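4. Standby Use Outside Working Hours

4.1 Data and definitions

Electricity use at night was taken from the landlord meters in 11 buildings let to small firms. The buildings hold 126 separate units between them, and each unit has its own submeter. Readings were collected by the Finulico billing system, which stores one value per interval and marks any interval in which the meter did not report. After nights with missing intervals were dropped, 2695 unit-nights were left for analysis.

We use "standby" in a narrow sense. It covers the power drawn by equipment that is switched on at the wall but is not being used for its main task. Refrigerators, server cabinets and alarm panels are treated as continuous loads and are left out. Heating was the hardest case. In most of the buildings it is supplied centrally and does not pass through the submeter, but a few tenants had portable heaters, and these show up in the readings as a slow cycling pattern. Nights with this pattern were flagged by hand and analyzed separately in Section 4.3.

The tenants were also sent a short form. It asked what time the last person normally left, who was expected to turn things off, and whether there was a written closing routine. Forms were matched to units by the number on the lease. Where a firm rented more than one unit we asked for one form per unit, although several tenants filled in a single form and listed all their rooms on it.

4.2 How occupants judge whether equipment is off

The submeter gives one total for each unit and says nothing about which device is drawing power. For that reason we followed the readings with walk-throughs of selected units in the evening, after the tenant had closed. Plug meters were fitted to the items that the tenant had listed as "off" on the form.

A common difficulty was the meaning of the small lights on equipment. Tenants tended to read a lit display as "on" and a single small light as "off" or "nearly off." The colors added to the confusion. Green was taken by some to mean that the equipment was running and by others to mean that it was safe to leave. Red was read as a fault on some items and as standby on others, sometimes within the same room. Figure 4 gives an example of a status light at the base of a unit of equipment. 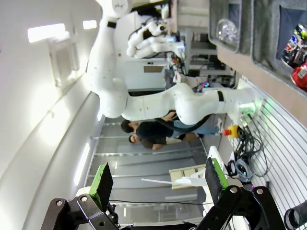 Photo: Cluketti image archive. Reproduced with permission.
Figure 4. Green status light at the base of a white jointed arm.

The color of a light proved to be a poor guide to power draw in the items we metered. Battery chargers with a green light used very little once the battery was full. Large printers with no light showing at all often drew more, and their draw rose at intervals through the night when they ran a cleaning cycle. Coffee machines were the most uneven group. The same model could be almost silent on the meter in one unit and hold its water hot until morning in another, depending on a setting that few tenants knew about.

Written closing routines helped, but only where they named the equipment. A routine that said "turn everything off" was followed by night readings close to those of units with no routine. Units whose routine listed items one by one had lower readings, and the gap was widest in units where several people took turns closing. We cannot separate the effect of the list from the habits of firms that write lists, and the result should be read with that in mind.

4.3 Nights with portable heating

Flagged nights were most common in December and were found in four buildings. On these nights the heater made up most of the load, and the standby part could not be estimated with any confidence. We tried subtracting a typical heater profile with the Skernodex load tool, but the cycling changed with the room temperature and the remainder was sometimes negative. The flagged nights are therefore reported as totals only – they are not used in the comparison of closing routines.

One further point concerns shared corridors. In the Bosman building the corridor lighting runs through the submeter of the nearest unit, an arrangement left over from an earlier division of the floor. The lighting circuit was measured separately and its load was removed from the affected units before the readings were compared.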